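Wrist camera segmentation drops out once the gripper closes on a glossy packet

Posted in Robotics software > Perception
8 December 2019

godoy_bench

I'm working on a pick and place cell at Coltamthorpe and I have a perception problem that only shows up after the grasp.

The pipeline runs on wrist camera frames. A segmentation node finds the packet, a second node estimates its tilt, and the planner uses the tilt to choose a place pose. Before the grasp it works well. After the grasp the mask breaks into pieces or vanishes, the tilt estimate jumps, and the planner either rejects the pose or sends the arm round the long way.

I trained the segmentation on 1000 labelled frames, all taken on approach. I replayed 400 post-grasp frames through it offline and it lost the packet in 40 of them. That is too many for us. The worst ones are foil or plastic snack wrappers. Boxes are fine.

Exposure is on auto. I've tried lowering the mask threshold, which brings the packet back but also picks up parts of the table. Is this a training problem or should I be fixing it in the tilt node?

Zikitz

Had this with crisps. Turn the lights down.

Chantelle Mnguni

It's both, but start with the data. Your model has only seen packets on approach, so it has never had to deal with a finger covering one side of them. Label a batch of post-grasp frames and mark the gripper as its own class. Don't leave it as background. Once the model knows which pixels belong to the gripper, the mask edge along the fingers gets much steadier.

We had the same fault at Beltport on printed wrappers. The frame I used most when debugging it was one like this:
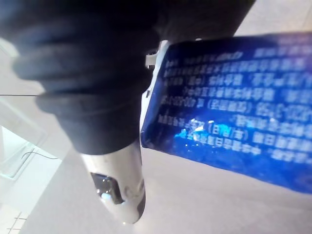 Wrist camera, blue packet in the grasp. Note the glare over the lower left of the printed text.

Our old model cut the mask at that bright patch and treated what was left as two objects. The dark gripper was out of focus as well, so there was no sharp edge to separate it from the packet.

Three changes fixed most of it for us:

Fix the exposure. Auto exposure was reacting to the dark gripper filling the top of the view and pushing the highlights over.

Fill holes in the mask before you fit the tilt. Saturated pixels enclosed by packet pixels should count as packet.

Fit the tilt to the long edges of the packet and ignore the printing. Text rows look like a handy guide until the glare lands on them.

I would also hold the last good tilt for a few frames after the fingers close — the packet shouldn't move much in the grasp, so a sudden jump is nearly always the estimator. Put a limit on the change per frame and log whenever it trips. Ours tripped 602 times in the first long run, and reading through that log told us which wrappers to label next.

Leave the threshold where it was.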